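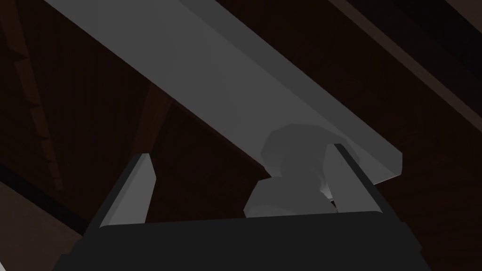
Figure 1. Rounded grey object between two gripper fingers (rendered view).

3. Method

3.1 Sample preparation

The survey compared moisture uptake in two grades of recycled cellulose insulation, Celtex and Plusska, as used in retrofitted timber-floor houses in the Zemham district. Loose material was taken from sealed bags and conditioned in the laboratory until two successive weighings agreed. Each sample was then packed by hand into a mesh tray at the density given on the supplier's data sheet. Trays that had settled by more than 7 mm after a day were emptied and packed again.

A total of 23 trays were prepared. The Plusska trays were harder to fill evenly, as the fibre formed clumps near the corners - this is returned to in section 5.

3.2 Exposure

Trays were placed in the humidity cabinet in April and weighed every morning. Relative humidity was raised in eight steps. The cabinet door seal was replaced before the fifth step, and the readings for that day have been left out of the averages. The balance was zeroed before each set of weighings and checked against a 1,000 g reference mass. 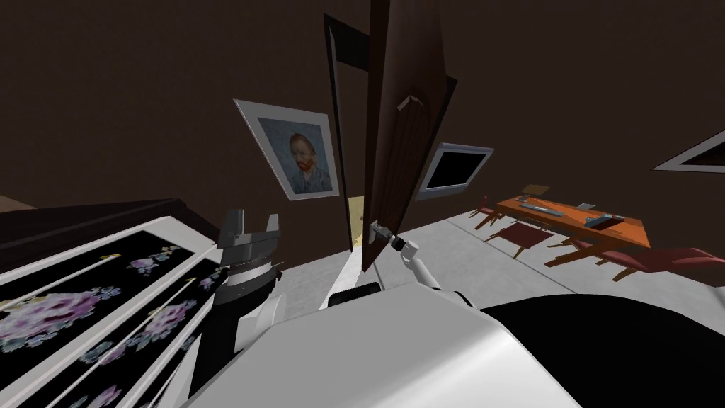 Weighings were entered in the shared spreadsheet by Socorro Huaranga and checked against the paper sheets at the end of each step. Two entries did not match and were corrected from the paper copy.

3.3 Treatment of results

Moisture content is given as a percentage of dry mass. Dry mass was found by oven drying after the last step, following the procedure in Ñahui's course notes. No correction was made for the borate additive, which may lose a little bound water at oven temperature. The effect would be similar in both grades, so the comparison between them should stand, though the absolute values may be slightly high.

4. Results

Celtex took up moisture more slowly than Plusska at every step up to the sixth. After that the two curves could not be told apart within the scatter of the readings. The drying curves were taken on 8th May and are plotted separately in Appendix B.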